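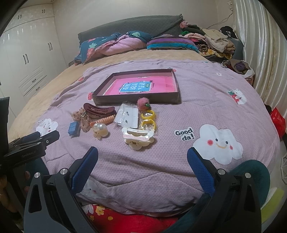 Blue pads open over the quilt: hair clips, wrapped hair rings and a book in its tray.

Review: a hand-held gripper for collecting tidying demonstrations, after a full budget round

Reviewed November 2020

I was asked to look at this gripper because our group had 600 pounds left in the small equipment line and four people who each wanted it spent on something different. The seller, Broltivura, calls the package a complete starting point for home manipulation work. I have bought complete starting points before, and there is a cupboard here full of them.

What you get for 495 pounds is the gripper body, two jaws with textured pads, a clamp mount and a case. What you don't get is a camera, storage, spare pads or any software I would want to depend on. Delivery was another 29 pounds, which took us to 524 before anyone had picked up so much as a hair clip. If you have a line of 500 pounds and think you are safely inside it, you aren't.

We tried it on tidying, since that is what the project is meant to be about: small personal things spread over a bed, to go into a tray or back where they belong. It is a mean test and I'd recommend it to anybody thinking of buying. Wooden blocks on a desk tell you very little. A fluffy pom-pom, a coiled hair tie and a claw clip sealed in a clear packet tell you a good deal in one afternoon, and they cost next to nothing.

The jaws are the best part. They close evenly, and the large claw clips gave no trouble from any side. The pearl clip was fine once we learned to come at it from the end. The pads have a decent bite on hard plastic, and a book can be lifted by its edge if you are patient and it isn't too thick.

Packets are another matter. Anything in thin clear wrapping tends to slide or fold, and on a soft quilt you push the thing down into the bedding before you get hold of it. In our sessions the wrapped hair rings took several tries nearly every time. That is partly the quilt's doing, but beds are soft, and a tool sold for work in homes ought to cope with one. The product page shows it picking up a mug. I'm sure it does.

Comfort is fair for ten minutes and poor after that. The weight sits forward of the hand, so you end up bracing your elbow against your side, and that changes how you move. If the recordings are supposed to teach a machine how a person tidies up, I'd like the person to be moving normally. Chun-yin Chang, who did most of the collecting, took to stopping between every run to shake out the wrist. Plan your hours with that in mind. We had allowed one person for a full day and needed two taking turns, which is a staff cost, and I have never yet seen it in a quote.

The clamp mount holds. I expected it to creep and it didn't, though I'd still mark its position with a bit of tape so you can put it back after the case has been opened and shut by someone in a hurry.

Now the part that matters for planning. The argument for a gripper like this is that it puts off buying an arm. I accept that up to a point. You can find out whether your tasks make any sense, whether your rooms are too cramped, and how long one useful recording takes, all for a small fraction of the price. What it won't tell you is whether an arm could reach across the bed to get at the same clip. My wrist gets into places that no arm in our price range will manage. We had a proposal from Wandent that treated every hour of hand-held recording as an hour saved later on the robot, one for one. I crossed that out – there was no working shown, and they didn't offer any when asked.

We also had a loan unit from Breto for comparison. It was lighter, with smoother pads that I liked less, and the jaws had a slight wobble when open wide. It was kinder to the wrist. If your objects are mostly large and your sessions long, ask for that one on trial as well.

Spares deserve a line of their own in any budget. Pads wear, and Broltivura would not give me a price for a set until I had an account with them. The order went through Ó Ceallaigh, our usual supplier, who were quick with the gripper and vague about the pads. Get the figure in writing before you sign anything.

Would I buy it again? One, yes, for a group that has not yet chosen its tasks. I would not buy the set of three that the salesman was keen on, and I would not let it stand in a plan as a replacement for time on a real arm. We have kept ours. The other two requests have gone back to July's round.

Good: even jaws, firm mount, grips hard plastic well.
Bad: front-heavy, poor with thin packets on bedding, no camera, spares priced on request.
Three out of five.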